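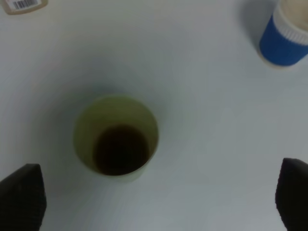 Amândio Torres wrote back after our last report to ask whether a person who has never touched a robot could teach one to pour a drink in a single afternoon, and if so, why we were still asking for more money. We laughed, and then we put his question up on the wall over the bench, where it has stayed ever since. It is a fair question and most of this report is our answer to it.

Progress report to the Rarnham Fund
Project: Teltero, teaching kitchen tasks by remote control
Dec 21, 2019

First of all, thank you. Your second payment reached us early in the month and went straight into operator hours, as we had agreed, and everyone at the Jerkport workshop has asked me to pass on their good wishes along with the numbers.

We have now recorded 900 demonstrations of the pouring task, all of them done by remote control with a person steering the arm from start to finish. Of these, 200 were steered by people who were brand new to it. The newcomers were slower, as you would expect, and quite a few of them stopped the pour much too soon (nobody wants to be the one who makes the puddle!). We have kept those short pours in the collection, clearly marked, and we would like to talk with you about whether they should be used in training or left aside.

The table is set the way we described in the spring, with several cups of different kinds standing out at once, so that the operator has to choose where to go and the recording holds that choice as well as the pour. We move the cups between runs. It sounds like a small chore, and it is, but in our early recordings they hardly moved at all, and the trained arm went faithfully to the same spot whether there was a cup there or not.

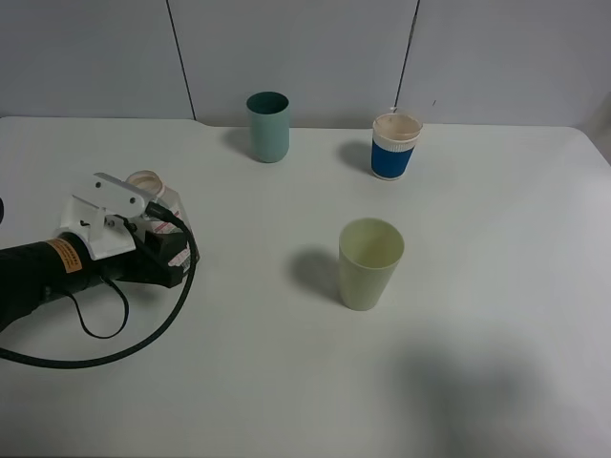 The arm at the table, with three cups set out.

Now to the part that has gone less smoothly. Tilting is hard to teach from a distance. When you pour milk at home your wrist feels the weight shifting and you ease off without a thought, but our operators have only their eyes to go by, and the view from the wrist and the view from the side don't always seem to agree. We spent the better part of 2 weeks on this. What helped most was the Pylypenko hand controller, which lets the operator turn the gripper in much smaller steps once the bottle is over the cup. I was doubtful about the cost when we bought it and I am happy to say I was wrong.
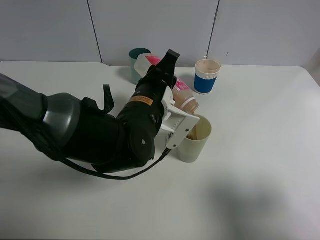
Bottle tipped over the pale green cup, gripper near the neck.

We also tried guiding the arm by hand, with the operator taking hold of it and walking it through the motion. People love this! They smile the minute they take hold, and they learn it faster than the remote control. The trouble is that their own hands and sleeves get into the camera views, so for now we use hand guiding to get newcomers comfortable and record only the remote sessions.

As for Amândio's question, my answer is yes for the steering and not yet for the robot. A newcomer can make a decent pour by the end of an afternoon. The trained arm still hesitates when a cup stands near the back of the table, and we would like to gather more demonstrations there before we show it to anyone outside.

Spending is in line with the plan apart from the controller, and we have moved 2 small items out of the travel budget to cover it. The full sheet is coming to you separately. If you would like to come by in the new year and try the controls yourselves, please do, and wear something you don't mind getting splashed.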